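4.2 Virtual workshop and task layout

The arm, which we call Gorkitz after the street where the shared workshop is, was meant to hang tools on a two-board rack at the back of the shop. Before letting it near the real rack, Pilkington built the bench in simulation. The task used for tuning was the mallet: pick it up by the handle, carry it to the rack, set it across the upright boards and let go. Figure 3 shows the simulated bench in three renders.

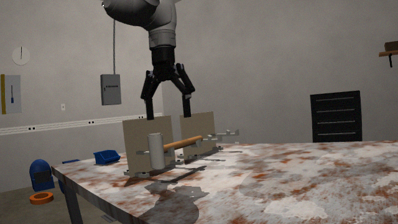
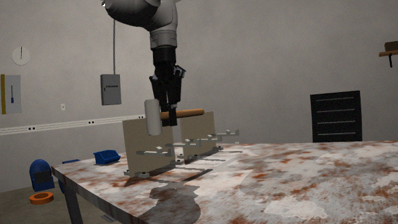
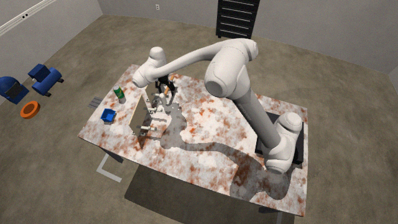
Figure 3. Simulated bench with the arm, the mallet and the upright boards.

Board spacing was the setting we changed most. The handle is a plain rod in the model, with the same diameter from end to end, and the real one is thicker near the head. We left this alone until August and then regretted it. With the boards set 80 mm apart the simulated handle rested where we wanted it, while the real one rode up on the near board and rolled.

Contact was solved with the Panar engine at 12 substeps per control step. Fewer substeps let the fingers sink into the handle. We logged 3387 attempts in total, spread over eight grip heights. Attempts in which the arm touched a bracket were stopped and counted as failures, even if the mallet was later found to be in place.

The table texture and the wall fittings play no part in the contact model. They were kept for the camera tests in Section 5.

Comments (3)

Polus
Did you try a rubber sleeve on the real handle? Mine stopped rolling after that.

Stuart Pilkington
Not yet. The sleeve changes the diameter again, so the model would need redoing first.

Van Leeuwen
Are the board files shared anywhere? The link in Section 3 is dead. 29/01/2022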